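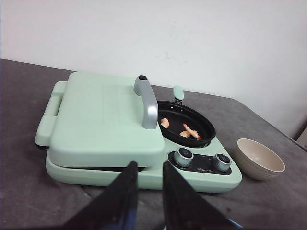 Vol. 21, No. 2

Search this site Enter keywords Go

Tolerance

The acceptance sheet for the Drarley fingers ran to two pages, and Mercedes Escobar had filled in everything except the signature. She had the Kelemen sheet beside it. The test was the same for both: open the lid, place the bread, close the lid, move the shrimp from the pan to the bowl. Same arm, same controller, same wrist camera.

Szabolcs Kelemen had driven up to Favonholm to watch his fingers run. He stood behind the yellow line with his coat on.

"What is the closing force?" he asked.

"Whatever your data sheet says. I haven't changed it."

"And theirs?"

"Theirs I can't discuss."

He nodded. He had designed the taper himself, in January, after the old tips kept sliding under the bread and lifting one edge. The new ones came to a narrower point. On the bench they held a 500 gram block without slip. Bread was a different problem - it weighed almost nothing and it turned in the grip.

Mercedes started the run. The arm went to its first pose, waited for the camera to settle, and moved on. She wrote down the cycle number, 2,444, and the time.

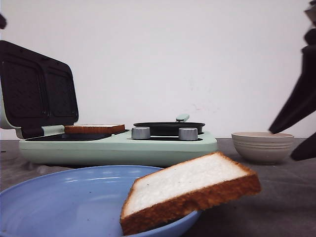

Dimas Tambunan came in from the controller side with a laptop open on his forearm. He said the Drarley set had a lower motor current on the lid and a higher one on the shrimp, and he didn't know why.

"Pad compound," Kelemen said.

"You've seen their pads?"

"I made their pads. Before Grokari bought the tooling."

Mercedes put down her pen. The form had a box for conflicts of interest, but it applied to the examiner and said nothing about the vendor. She read it through again to be sure.

"Both sets," Dimas said.

"The first set I made for somebody else. The second I made for myself. You will find the second is better on a thin edge and worse on anything round. I can tell you by how much, if it saves you an afternoon."

"It wouldn't be admissible," Mercedes said.

"No."

She let the program go on. The lid angle was logged at every step, and when it failed to reach zero the controller raised a flag and held the arm clear. Dimas read the flag aloud. Lid position, out of tolerance. 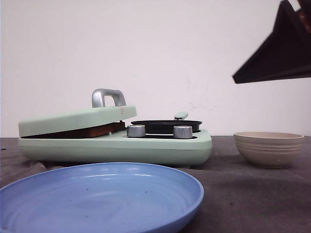

Lid standing open at one end; gripper held high above the bowl.

"Is that the fingers?" Kelemen asked.

"It could be the placement. It could be the handle." She entered it as undetermined, which was a permitted value.

He took his coat off then, and asked if there was a chair. Dimas brought one from the corridor. Mercedes cleared the flag, reset the counter for the lid and wrote 2/16/18 at the top of a fresh sheet. In the box marked Vendor she put Kelemen, and after a moment she took the Drarley sheet and wrote it there too, in brackets.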